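Overgaard altera especificação do verniz de base aquosa Stetine

2023-11-19

A Overgaard publicou uma revisão da ficha técnica do Stetine, verniz de base aquosa para pavimentos e tampos de madeira maciça. A nova versão substitui a de junho e altera o intervalo entre demãos, a preparação do suporte e as condições de armazenagem. A formulação do produto mantém-se.

O intervalo mínimo entre a primeira e a segunda demão passa para 16 horas, medido a 23 °C. A ficha anterior admitia a aplicação da segunda demão no mesmo dia, desde que a superfície estivesse seca ao tato. Segundo o fabricante, esse critério revelou-se insuficiente em madeiras com elevado teor de taninos, nas quais a película pode reter humidade e apresentar manchas escuras junto aos nós.

A revisão resulta dos ensaios realizados no laboratório de Ostside, onde foram avaliados 400 provetes de carvalho, castanho e nogueira. A aderência foi medida por quadrícula antes e depois de exposição prolongada a ar húmido. Nos provetes tratados com o novo intervalo, 98 % mantiveram a classificação inicial. A empresa não divulgou os resultados por espécie — indica apenas que o castanho registou a maior dispersão de valores.
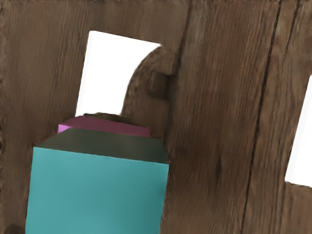 Quanto à preparação, a lixagem final deve ser feita no sentido do veio e seguida de aspiração. O uso de panos impregnados com resina deixa de ser recomendado, por risco de contaminação da película. Nas superfícies já enceradas, o fabricante exige a remoção integral da cera e um ensaio prévio em zona pouco visível. O primário Ivia continua a ser obrigatório em madeiras exóticas e passa a ser aconselhado em castanho.

As embalagens fechadas devem ser conservadas ao abrigo da geada e da luz solar direta. Depois de abertas, podem ser utilizadas durante um período de até 16 semanas, desde que o conteúdo seja filtrado antes de cada aplicação. A diluição com água permanece limitada à limpeza de ferramentas; a sua utilização para corrigir a viscosidade anula a garantia.

A ficha revista aplica-se a todos os lotes em circulação, incluindo os adquiridos com a documentação anterior. Os aplicadores com obras em curso devem adotar o novo intervalo nas demãos ainda por executar — as superfícies já concluídas não requerem intervenção, salvo se apresentarem perda de aderência ou alteração de cor. O documento está disponível nos distribuidores e acompanhará as embalagens a partir da próxima série de produção.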